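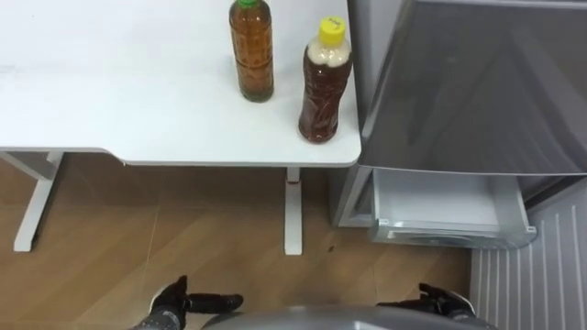 Tea notebook, August - bottles on the white table

Picked up the bottled tea thread again, after promising the shared drive I'd dropped it. The question is still the dull one from the Risholm tasting: which bottle would anyone want to drink from at a desk, and which is just good at looking like tea from across a room.

Two on the table this time. The slim one with the green cap is the clear amber kind, ribbed all the way down the side. The squat one has the yellow cap, a darker red-brown tea and a twisted, faceted body, as if someone had wrung it out and then filled it anyway. There's pale froth up in the neck and shoulder of that one. I have written "froth??" in this notebook before, with the same two question marks, and have learned nothing in between.

Notes on the bottles as objects:
- Ribs: good grip, but they make the label print hard to read at an angle. I gave up reading it.
- Facets: pretty, and useless for judging color. Pour into a glass first.
- Caps: go by cap color in all notes from now on. "The left one" lasts until somebody moves it.

Poured 73 ml of each into the Siriwan glasses, the short ones. Green: light, slightly grassy, sweeter than I'd like. Yellow: more tannin, and a finish I wrote down as "cardboard, but nice cardboard." I stand by it. Second pour after 27 minutes on the bench and the green had gone flat in flavor. The yellow was the same, cardboard included. 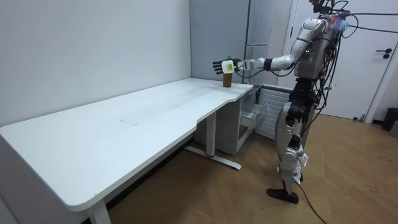

Bottle notebook keeper, Penetmont workshop

Corner of the desk is a bad spot for a bottle. I know this, it's on page 6 in my own handwriting, and the green cap still ended up at the far corner. New rule, same as the old rule: a hand's width in from any edge, and further for the slim ones, which have less base to stand on.

Also the white top flatters everything. Amber looks brighter on it than it does on the bench, so the color scores from the Lullavitz round are probably all a notch too kind. Should redo those on gray card. Will probably not redo those on gray card.

To do:
- rinse the Siriwan glasses (mine, this time)
- wipe the gray scuffs off the white table, or admit they live there
- try the yellow cap poured slowly down the side of the glass, see if the froth stays behind
- find the page where I defined "grassy"

Leaving the scores at green 51, yellow 51 until then. A tie is a terrible result and I'm keeping it.

3 comments · 6 shares

Recent entries
Lullavitz round: color scores
Risholm tasting, the short version
Glasses we no longer use

This site uses cookies to remember your settings. Accept / Manage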